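Gripper width channel drifts against wrist pose in bimanual recordings
Tooling > Recording and sync
Posted April 2024

Fanni Szűcs

I maintain the ingest side of a two-handed recording setup. Operator holds a gripper in each hand, each one wired back over its own cable, plus a head camera. The task set is tabletop cleanup: small bits of food on a strainer insert, trash can behind it, pick and discard. 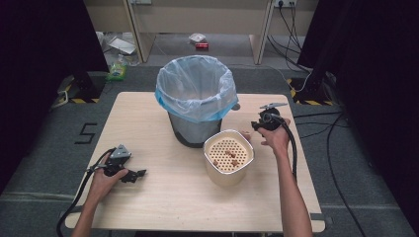 Wrist pose comes in at 400 Hz, jaw width at 50 Hz. Both go through Noko, our logger, and get resampled to the pose clock before training. On short episodes the two line up. On long ones the jaw closing event arrives late relative to the moment the hand stops descending, and the lag grows with episode length. Left and right do not drift by the same amount. The policy trained on this data closes above the object or after it has started to lift.

Already checked: no dropped packets on either side, sequence numbers are contiguous, and swapping cables changes nothing. Episode 582 is the worst one, left hand. Is there a standard way to correct this after the fact, or do I have to record again?

Damian Aigner

You don't have to record again. Contiguous sequence numbers with growing lag means the width encoder is stamping from its own oscillator and the logger trusts that stamp. Two boards, two oscillators, two slopes. A constant offset will never fix it; you need offset and rate per device.

Check whether Noko kept the host receive time. It does by default, in the message header, but the resampler ignores it unless told otherwise. If it is there:

Fit host time against device time per gripper, per episode. Use the lower envelope of the points and not least squares, or USB delay will bias the fit upward. Rewrite the stamps, then resample. Do not resample first and shift afterward.

To verify, you want an event visible in both channels. We have the operator open the jaws fully over bare table at the start and end of each episode, then close once. The wrist camera sees the fingers against plain wood and the edge is easy to find.

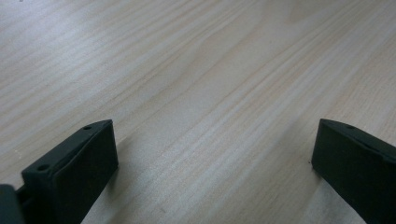
Take the first image where the gap begins to shrink and compare it with the first width sample below the open value. Do this at both ends. If the residual is under one width sample at the start and at the end, the rate term is right. If the start is good and the end is not, your envelope fit is picking up outliers.

One more thing — interpolate width linearly. The Sternel scripts use a cubic by default and it overshoots at contact, so you get a jaw that opens slightly before it closes.

Wan

had the same thing in August, restarted the logger between episodes and it got better. didn't look into why

Fanni Szűcs

Host time was in the header. Fitted per device, and the left gripper's slope is clearly different from the right one. Residual on 582 is now under 2 ms at both ends. The cubic was on as well, so that is now off. Restarting only hides it in our case, the lag comes back once the episode is long enough.

Retraining on the corrected set. I will put the fit script in the Clovbridge repo under tools.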